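Inicio | Foros | Teleoperación | Buscar | Entrar

Tema: ¿Guiar a mano o a distancia?

pasilum_26
¡Hola a todos! Llevo desde diciembre enseñando a un robot de dos brazos a hacer la compra en un puesto de verduras de mentira, con mandos Bakker, y tengo 286 demostraciones (¡y la espalda hecha polvo!). Os dejo la cámara de cabeza y la de muñeca:
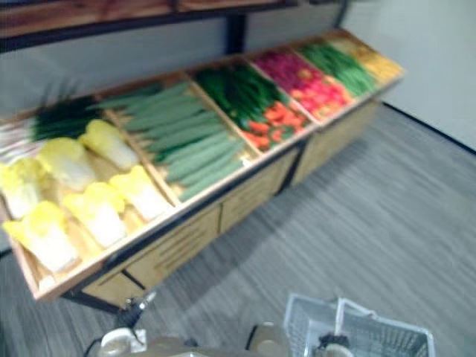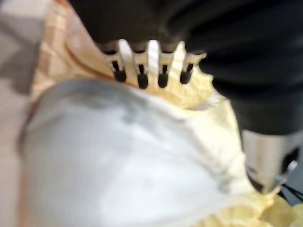 Mi duda es si merece la pena seguir a distancia o pasarme a mover los brazos a mano, que me da más tacto pero me cansa muchísimo.

stitelera
Qué gusto leerte. Yo seguiría con los mandos, de verdad: a mano acabas metiendo tu propio cuerpo en las cámaras y luego el modelo se lía.

Zovura
Con todo el cariño, no lo comparto. Para cosas blandas y arrugadas yo guío a mano, despacito, y grabo aparte sin tocar nada.

pasilum_26
Pues probaré 26 a mano esta semana y os cuento, ¡gracias!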